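Clolwood Completes Side-by-Side Trial of Two Grippers for Cloth Handling

KOLLACH – Clolwood has finished a comparison of two electric grippers for picking and flattening garments on a flat table. The work ran through May at the company's Kollach test site. Both grippers, the Kuusk and the Drudo, were mounted in turn on the same six-axis arm and driven by the same controller, with no change to the motion program other than finger offset and closing force.

Each gripper made 600 pick attempts on cotton and knit pieces. A pick was counted as good if the fingers closed on the chosen edge or fold, lifted the cloth 200 mm and held it for three seconds. The Kuusk unit, a two-finger parallel gripper with thin steel tips, completed 485 good picks. Results for the Drudo unit, which uses wider rubber-faced fingers, are still being checked against the force logs and will be released with the full data set.

Most of the failed Kuusk picks fell into two groups. In the first, the tips slid over a hem lying close to the table and closed on air. In the second, the tips took two layers where one was wanted. The Drudo fingers took single layers less often but lost fewer pieces during the lift.

Wrist camera views were used to choose the pick point in every run. Raised folds were scored by height and shading, and hems by their line against the white table. 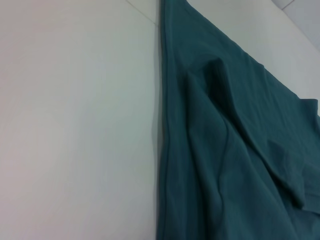 Why was a wrist camera used instead of a fixed overhead camera?

A wrist camera moves with the gripper, so the view gets closer and sharper as the fingers approach the cloth. The overhead camera tried earlier in the project lost sight of the pick point once the arm moved over the table.

Camera exposure was locked for all runs. Automatic exposure had been tested first and caused the fold scores to drift when dark cloth filled most of the view. Calibration between camera and tool center was repeated after each gripper change and took about 20 minutes.

Finger wear was low on both units. The steel tips were cleaned between batches and the rubber faces were replaced once – at the halfway point, as planned.

Clolwood will repeat the trial with a softer closing profile on the Kuusk unit and a narrower finger set on the Drudo unit. The arm, controller and table will stay the same. The test procedure and scoring sheet are available on request from the Clolwood press office in Kollach.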